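4. Changes to Sorting Work at the Pranda Site

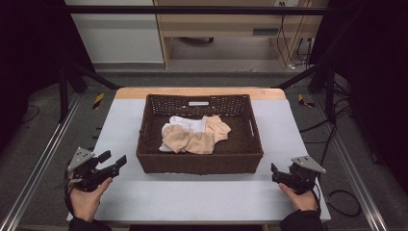
Nhi Lý, Gireo Work Systems Group

Figure 3. Sorting station with a person holding two hand-held grippers, one on each side of a woven basket containing two fabric items.

4.1 Task and staffing

Before October, textile sorting at Pranda was done by hand at open tables. Workers took items from a basket, judged fabric and condition, and placed them in one of several outgoing bins. Under the new arrangement, part of each shift is spent at a curtained station of the type shown in Figure 3, where the same picking motions are made with a gripper in each hand. The recorded motions are used to train the Jullon arms on the adjoining line. We logged 2,012 picks over 198 sessions. No session was longer than 60 minutes.

4.2 Effects on manual skill

Workers reported that the main loss was touch. At the open tables, fabric weight and wear were judged with the fingertips, often before the item had left the basket. With the grippers, the same judgment had to be made by eye. Small, crumpled items such as those in Figure 3 were named most often as difficult, in particular when one item partly covered another. Several workers began to separate the items with one gripper before closing the other, a step absent from the written procedure supplied by Smits. It was later added to the procedure.

4.3 Pace and contact with coworkers

Pace at the station was set by the worker, while pace at the open tables was set by the incoming carts. Most workers preferred the former. The curtains limited conversation, and questions about doubtful items, formerly settled across the table, were held until the end of the session. Supervisors at first read the resulting delay as slow work. Wrist fatigue was reported in the second half of longer sessions and is treated separately in Section 5.

4.4 Job grading

Station work was not covered by the existing pay grades. It was assigned to the general sorting grade for the first 3 months, a decision that experienced sorters disputed on the grounds that their own methods were being recorded. The grade was under review when data collection ended.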